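Squares that fit side by side with no gaps make a pattern called a tiling. Floors, bathroom walls and chessboards all use it.

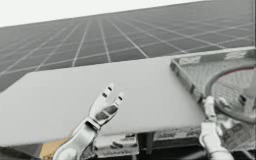

## Why do far things look small?

Light from a distant object reaches your eye at a narrower angle, so it fills less of your view. Artists call this perspective.

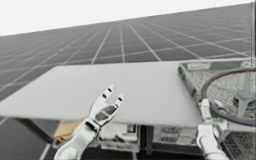
Parallel lines stay the same distance apart for ever. Railway tracks are a good case, yet they seem to meet far away. The white lines on the grey surface do the same, and their cells get smaller towards the horizon.

## Try it

Draw 2 lines that meet at a dot. Add sleepers between them, closer together near the dot.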